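Gesstead Recap Desk
Minutes of the February planning meeting

Chair: Flor Villca
Minutes: Róisín Dolan
Present: the chair, the minute-taker, both weekend recappers, the podcast editor, the forum moderator
Apologies: the newsletter editor

Started at 6:40 p.m., ten minutes late, while the previous minutes were found.

1. Previous minutes

Accepted with one correction. The minutes said the desk had "confirmed" that the Hepburn family would return for another season of Gesstead. The desk had confirmed nothing. It had read the same entertainment post as everyone else. Wording changed to "had seen reported."

Still open from last time: the cast page lists the oldest son as engaged, married and single in different paragraphs. The chair asked for one of these to be chosen on the basis of something said on the show. RD to fix.

2. The reunion special

Gurari, the streamer, has put out a trailer promising that the reunion will "change everything you thought you knew about Gesstead." The minute-taker pointed out that the last two reunions were sold in nearly the same words, and that what changed was the sofa.

The trailer shows Dana Hepburn leaving the set in tears. One of the recappers went through it slowly and noticed that she has a different jacket on from the one she wears in the shot of the question that is supposed to have upset her. Either she changed in between or the two shots have been put together from different parts of the day. The desk has been caught by this before, with the well dispute in season four, when we ran a headline on a door slam that belonged to a completely different argument about a trailer hitch.

Agreed: no headline saying anyone "storms out" until the full episode has aired. The preview will describe the trailer as a trailer.

The podcast editor would like it noted that other sites will have the storm-out headline up within the hour and will get the traffic. Noted. The chair said they could have it.

3. Is the guest lodge losing money?

Longest item of the night. Most of the arguing in the forum this month has been over whether the Hepburns' guest lodge is in trouble, as the midseason episodes keep hinting, or whether this is a storyline.

What people are relying on:

A forum member says they counted 22 empty parking spaces in the opening drone shot. The moderator asked whether anyone knew when the drone shot was filmed. No one did. It has been in the opening titles for at least two seasons, and the trees are bare in it while the episodes around it are set in summer.

A second member posted a booking calendar showing most of the spring open. The recappers looked at the same calendar during the meeting and found several of those weekends now marked as taken. A calendar that far ahead doesn't prove much in either direction.

On the show, Rick Hepburn says in the kitchen that they "can't go on like this." He said it in season two about the goats. They went on.

FV said she would like the lodge story to be true, as it would be the first thing in the season with any stakes, and that this was a good reason to be careful with it. 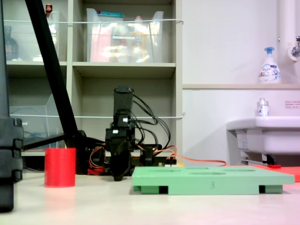
The moderator then raised the price list. The lodge's weekend package, with the meet-and-greet, went up by 100 dollars after the season began airing. Some members read this as desperation and some read it as success. The minute-taker said that a fact used as proof by both sides should probably not be carrying an article on its own. One recapper disagreed and thought a plain piece on what guests get for the money would be useful to readers, whatever the reason for the increase. After some back and forth this was the version people liked.

Agreed: a piece on what the package includes, taken from the lodge's own listing and from readers who have stayed there. Readers have to send something showing that they stayed. Nothing in the piece about the family's finances.

Not agreed: whether to contact the lodge for comment. It has never answered us. FV will write anyway so that we can say we asked.

4. The Trotov rumor

A gossip account has been saying that Trotov, the production company, is planning a spin-off following the younger daughter to the city. The account gives its source as "someone close to the family." The moderator has kept a list of this account's claims since last season and read out the ones concerning Gesstead. Two came true. Both had already been in the press by the time the account posted them. The rest included a secret wedding, a lawsuit, a pregnancy and the sale of the farm.

The podcast editor argued for a short segment with the word "rumor" in the title. RD said that the word does very little once the clip has been shared without its title, and reminded the desk of the sale-of-the-farm segment, which people still write in about. The editor accepted that this had been a bad week.

Agreed: no segment. If a casting notice or a statement from the company turns up, it goes on the agenda.

5. The fan poll

The favorite-cast-member poll closed with 3,618 votes. Grandma Jo won, as she has every time. The chair asked how many of the votes were real. The moderator explained that the poll tool only blocks repeat votes from the same browser, and that 1,046 of the votes came in overnight after the youngest son linked to the poll from his own page. Nearly all of those were for him and he still came second.

There was some feeling that this was funny and should simply be published. The minute-taker's view was that a poll a cast member can move in one night doesn't measure much, and that we have been writing "fans say" on top of it for years.

Agreed: publish the result with the overnight surge mentioned in the first paragraph. Drop the phrase "fans have spoken." The next poll will require a forum login, which will make it much smaller.

6. Recaps and deadlines

Recaps have been running long. The one for the barn-roof episode took longer to read than the roof segment took to watch. Both recappers say there is more to say when less happens, and the chair asked them to test this idea by saying less.

Gurari has moved new episodes to 9 p.m. Recaps to be filed by midnight, with corrections taken the next morning. Quotes are to be checked against the captions, and where captions and audio differ, against the audio. The captions have had Rick's brother down as "Dog" for three episodes. His name is Doug.

7. Any other business

A reader has asked us to stop spoiling episodes in the newsletter subject line. Fair. The newsletter editor was absent and will be told.

A skin-care company has offered to sponsor the podcast if the hosts say that Dana Hepburn uses the product. Asked whether she does, the company replied that she "would love it." Declined.

Actions

RD: fix the oldest son on the cast page; write the poll result.
FV: write to the lodge; answer the skin-care company.
Moderator: put out the call for readers who have stayed at the lodge; set up the login poll.
Recappers: reunion preview, without the storm-out.
Podcast editor: find something to fill the gap left by item 4.

Closed at 8:15 p.m. Next meeting the week after the reunion airs, assuming it airs when they say it will.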